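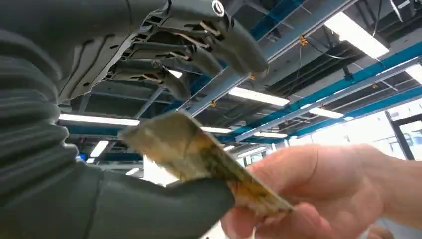 The dark gray hand and a worn card, with a human hand at the other end. Chisholm lab, 15/06/2020.

Handing something over is the easy part, the engineer says. Letting go is where it goes wrong.

She leads the handover work at Malgate, three people and one arm in the Chisholm building, and she talks fast, half an eye on the run sheet. She asked us not to use her name. Fine.

The question the group set itself is a small one. When a person takes hold of a thing, how does the robot know it's time to open up? Most systems watch the pull. Person tugs, force goes past a threshold, fingers open. "Works great on a bottle," she says. "Try it with something thin. People don't tug a card. They pinch it and wait."

So the team stopped looking at the pull and went after the pinch. The method, called Brurnell in-house, reads tiny changes in pressure at the robot's thumb in the moment the other party takes a grip. No camera in the loop when it decides. The wrist camera records, that's all, and somebody labels the video later.

"We thought we'd need a big model. We had a rule that fit on a napkin and it beat the first two models we trained." She shrugs. "Annoying, after a winter of work."

The numbers, then. 800 handovers, 27 people, all of them new to the robot. With the old pull threshold the hand let go late in plenty of trials and people ended up yanking. With Brurnell, nine drops in the whole set and hardly any yanking. She wants the drops printed. "Nine is nine. A card on the floor, who cares. A glass, different story."

Why cards at all? Cheap, flat, and they bend, she says, and bending messes up the signal in a usefull way. A stiff plate would of made the results look better than they are.

What doesn't work yet: gloves. Two people holding on at once. Anyone who taps the object before taking it — the hand reads the tap as a grip and opens. That one accounts for most of the drops.

Next stop is Cirkstead, where a second group will run the same protocol on a different hand with 11 new participants. If the timing rule carries over, they write it up. If not?

"Then we learned something about our thumb," she says, and goes back to the run sheet.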